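Mamgate Residence, Clukasdale
Shared Kitchenette: Frequently Asked Questions

Last revised 17 Aug 2021

The following answers apply to the shared kitchenettes on all floors of Mamgate Residence. They supplement the Residence Agreement and do not replace it.

Who may use the kitchenette?
All registered residents and their signed-in guests. A guest must be accompanied by a resident at all times. Groups of more than four should reserve the Kemppainen Room on the ground floor.

What appliances are provided?
Each kitchenette is equipped with a countertop toaster oven, a kettle and a refrigerator. Residents may not bring their own toaster ovens, hot plates or deep fryers into the building.

Where should the toaster oven be kept?
The oven is to stay where it has been placed. Residents should not stack it on other appliances or rest anything on top of it. Please leave the mat beside it clear while the oven is on.

May I bake potatoes in the toaster oven?
Yes. Whole potatoes should be scrubbed, dried and pierced several times with a fork. Bake them directly on the wire rack at 200 degrees Celsius until a knife passes easily through the center. Medium potatoes generally need close to an hour. Foil is permitted, provided that it does not touch the heating elements.

Where do I put food while the oven is warming up?
Use one of the shared bowls. Raw potatoes and other vegetables should wait in a bowl and should not be set directly on the mat. The bowls are not to be placed inside the oven under any circumstances.

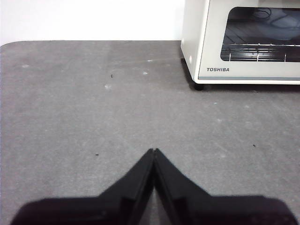
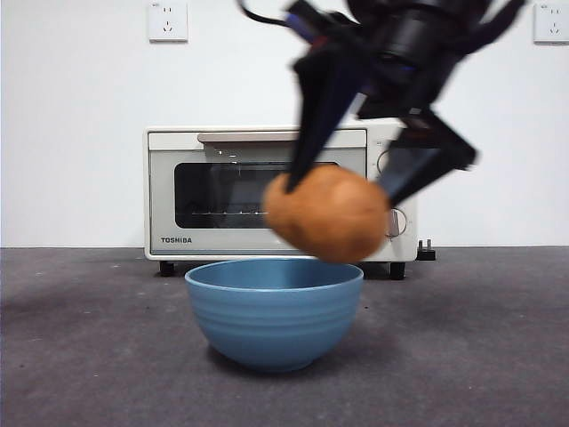 First picture: toaster oven on the gray mat. Second picture: potato above the blue bowl, with the oven behind.

Is the oven rack removable?
Yes, once the oven has been unplugged and has cooled completely. Wash the rack by hand in warm water with dish soap, and dry it before returning it. Steel wool must not be used on the rack or on the glass.

Who is responsible for cleaning?
The resident who last used the oven. Crumbs and spills should be removed the same day - grease left on the oven floor will smoke the next time it is heated. A full inspection of all 13 kitchenettes takes place each October.

Can I leave the oven unattended?
No. A resident must remain in the kitchenette for the entire cooking time.

How do I report a fault?
Unplug the appliance, attach an "Out of Use" tag from the drawer and notify Delwyn Tamihana in Residence Services, Room 27. Please do not attempt repairs. Questions about the Residence Agreement itself should be addressed to Lindsay Mudgway at the Irness Street office.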